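Rirkton Cena – pacote de simulação para braço de mesa
Ardeleanu | Software e kits | Simulação

Referência: 1092-RC
Disponibilidade: licença por descarga, envio da chave no mesmo dia útil
Preço: 647 € por posto, IVA não incluído
Licença para sala de aula: 1.654 €, IVA não incluído

Descrição do produto

O Rirkton Cena é um pacote de ambientes simulados para quem quer treinar ou testar tarefas de manipulação antes de ligar o braço verdadeiro. Traz 91 cenas prontas a abrir, todas com o mesmo braço articulado de mesa e a mesma pinça de dois dedos, e um editor simples para mudar a luz, a posição dos objetos e o ponto de partida do braço.

O pacote foi desenvolvido pela Wirkden e é distribuído por nós com manual em português. A instalação não exige conhecimentos de programação, mas para gravar demonstrações e exportar os dados convém saber usar a linha de comandos.

O que está incluído

Modelo do braço com limites de junta editáveis
Pinça de dois dedos, com abertura e força reguláveis
Biblioteca de objetos pequenos para agarrar, empurrar e pousar
Variação automática da luz, das sombras e da cor das superfícies
Gravação das trajetórias e das imagens de cada ensaio
Manual em PDF e três meses de apoio por correio eletrónico

O que não está incluído

O braço físico, o comando manual e a placa gráfica. Quem já tem o kit Ciswood pode ligar o comando desse kit diretamente ao simulador – o controlador instala-se à parte e é gratuito para os nossos clientes.

Nota do nosso técnico

Experimentei o pacote durante o mês de janeiro, num computador de gama média. As cenas com um ou dois objetos correm de maneira fluida. Com muitos objetos em contacto, a simulação fica mais lenta e aconselho baixar a qualidade das sombras, que se muda no menu Luz. O ponto que me agradou menos é o editor de câmaras: guarda só uma vista por cena e é preciso duplicar o ficheiro para ter outra. Já comunicámos isto à Wirkden.
Emilian Crăciun

Exemplo de cena
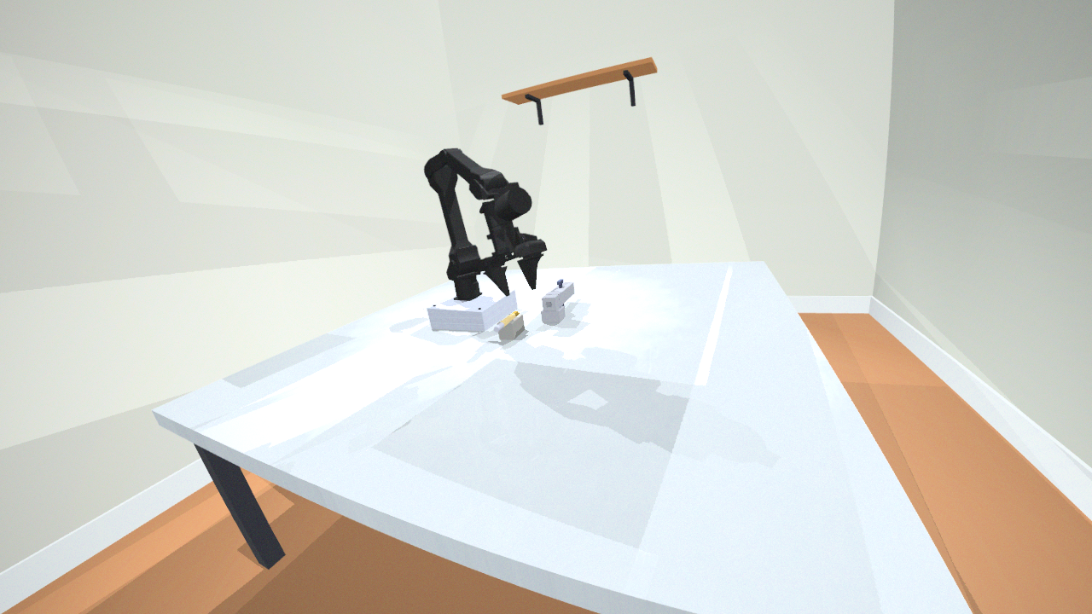 Cena de mesa branca com dois objetos pequenos, pinça aberta e feixes de luz angulares. Imagem gerada no simulador.

Requisitos

Sistema de 64 bits, 16 GB de memória, placa gráfica dedicada com 6 GB. A ligação à internet é necessária só para ativar a chave.

Perguntas antes da compra

A chave pode ser transferida para outro computador duas vezes por ano. Para orçamentos de escolas e laboratórios, escreva a Karim Ouazzani através do formulário de contacto e indique o número de postos.

Página atualizada em 07/07/2026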